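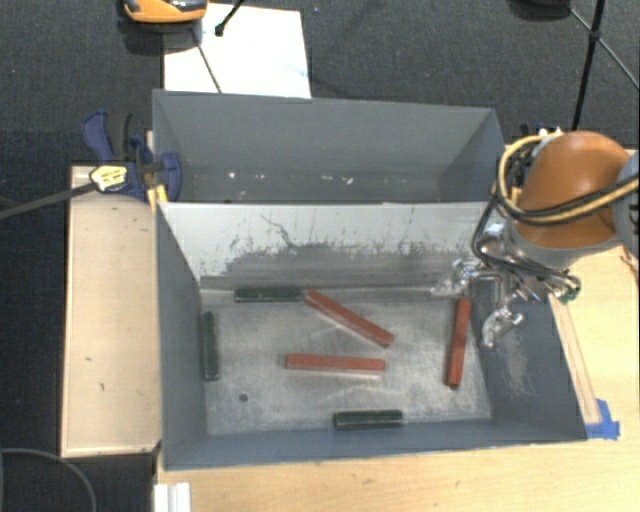
Item 3: the divided metal bin on the bench, front compartment, with red and green bars.

Trernau Workshop Users Group
Minutes of the September meeting

Present: Bohumila Trnka (chair), Daithí Egan, Remzi Akbulut, Ertuğrul Saraç (minutes)
Apologies: Ozan Bozkurt

1. Previous minutes
Accepted with one correction. The shelving quote was from Arkell, not Duman.

2. Bench tops
Daithí has sanded the long bench and wants to oil it before the weather turns. Agreed. Bench to be kept clear for 4 days. Remzi asked that the vise end be left until last.

3. Grey metal bin
The divider is badly scuffed and the paint is ragged along the lower part. There is also a lighter worn patch on the right inner wall. Bohumila would like it repainted in a colour close to the existing grey. Daithí thought the floor of the front compartment should stay bare metal, as paint there would only scratch again. Agreed to paint the divider and walls only, up to $75 for primer and paint.
Remzi raised the small round hole in the floor. Left as is for now.
Long red bars and short green bars will go on sharing the front compartment. The narrower rear compartment is to be kept for offcuts under 100 mm. Ertuğrul to make a label.

4. Flirkovden order
Still waiting on hinges. Ozan to phone them.

5. Other business
Sweeping roster is out of date. Bohumila will redo it and pin it by the door.

Action: Daithí, paint and bench oil. Ertuğrul, label. Ozan, hinges. Bohumila, roster.

Meeting closed 8:40 p.m.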